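# La toalla marrón y el dispensador de agua

En Burero tenemos un contrato de limpieza con Kováčik que cuesta 292 euros al mes. Incluye suelos, baños, papeleras y cristales interiores. No incluye el dispensador de agua ni la nevera, que figuran en el anexo como «equipos del cliente». Llevo bastante tiempo oyendo quejas por ese anexo y quiero defender una opinión poco popular: está bien como está, y los dos aparatos los tenemos que limpiar nosotros.

La queja habitual es que pagamos para no tener que hacerlo. La entiendo. Pero quien limpia por contrato entra a las siete de la tarde, cuando ya no queda casi nadie, y no sabe qué botella se acaba de cambiar ni qué envase de la nevera lleva allí desde septiembre. Puede pasar un paño por fuera. Lo de dentro exige decidir qué se tira, y eso le corresponde a quien lo metió.

Con el dispensador ocurre algo parecido. Todo el mundo se acuerda de la botella, porque cuando se vacía hay que pedir otra a Filla. De la bandeja de goteo se acuerda muy poca gente. Allí cae el agua de cada vaso, más lo que escurre de la taza de té del que no quiso ir hasta el fregadero. A los pocos días la rejilla tiene un cerco. Debajo, entre las patas y el suelo, se junta polvo, y con unas baldosas claras y brillantes se nota enseguida.

Ľubica Beneš, que lleva las compras, propuso en primavera un lote de productos específicos: espray para acero, espuma para plásticos, toallitas para gomas y un líquido para grifos. Sumaba bastante y ocupaba un estante entero. Yo voté en contra y volvería a hacerlo. Para lo que se ensucia en esa sala bastan agua templada, unas gotas de jabón neutro y una toalla de rizo. El rizo entra en las ranuras, arrastra las migas y se lava a máquina con lo demás. Las bayetas finas que compramos antes patinaban sobre el plástico y dejaban el agua donde estaba.

El color también tiene su utilidad. Una toalla blanca en una oficina acaba usándose para secar manos o para envolver un táper. Una marrón o granate se reconoce como trapo de limpieza y vuelve a su gancho — casi siempre. 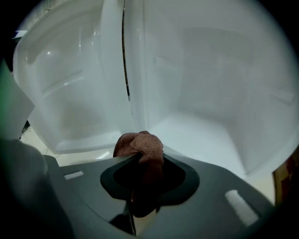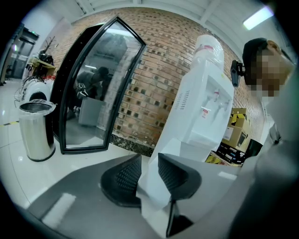 El dispensador, desde arriba: 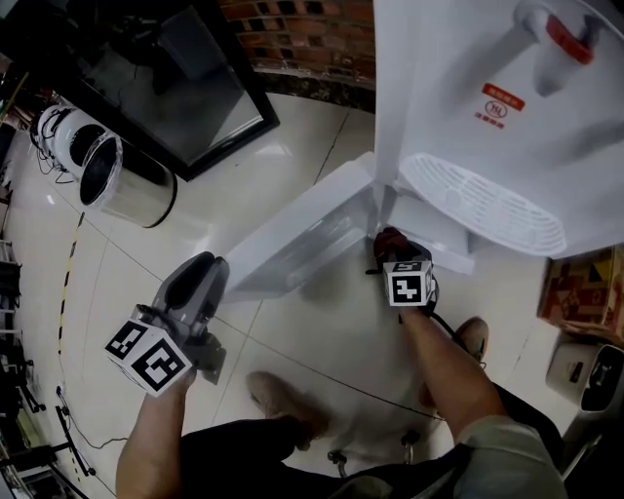
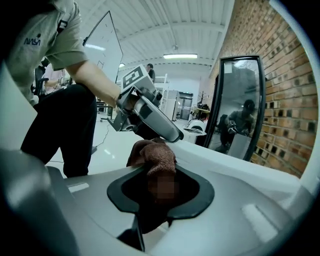

## Lo que se deja para otro día

Hay partes que cualquiera limpia sin que se lo pidan: el frontal, la puerta, el estante que queda a la altura de los ojos. Son las que se ven al pasar. Las gomas, los huecos y la base de las patas exigen agacharse o meter la toalla con los dedos en sitios incómodos, y por eso se aplazan.

Mi criterio es empezar por ahí. Si al terminar el tiempo queda el frontal sin repasar, alguien lo hará mañana. Con la bandeja no hay esa suerte. Dedicamos 15 minutos a la semana a los dos aparatos, y casi todo ese rato debería gastarse en lo que está por debajo de la cintura.

Oskari Hämäläinen discrepa. Dice que un turno así penaliza a los que apenas usan la nevera, y tiene parte de razón: él come fuera a diario. Su alternativa es que limpie cada cual lo que ensucia. En la oficina de Trestodberg probaron ese sistema y duró tres semanas. El motivo era sencillo: la suciedad de una bandeja compartida no es de una persona concreta. Yo añadiría que Oskari bebe agua como los demás.

## El dinero

Pedí presupuesto para ampliar el contrato. Incluir nevera y dispensador subía la factura anual en 600 euros. Con esa cantidad se pueden comprar muchas toallas, y aun así seguiría siendo necesario que alguien de la casa vaciara la nevera antes de cada visita y tapara o apartara lo que no se debe tocar. Pagaríamos por la parte fácil y conservaríamos la otra.

Acepto una excepción. La limpieza interna del circuito de agua, la que va por dentro de los grifos, debe hacerla el servicio técnico con sus plazos y sus productos. Una toalla no llega hasta allí y no conviene que nadie improvise con lejía.

Para lo demás propongo dejar el anexo igual y cambiar dos detalles del turno. El primero, que la persona que cambie la botella vacíe y seque la bandeja en el mismo momento, ya que está de pie delante. El segundo, que haya dos toallas en lugar de una, para que la que va a lavar no deje la sala sin trapo durante el fin de semana. Los ganchos los puedo poner yo, junto a la nevera, si alguien me presta un taladro que sirva para ladrillo.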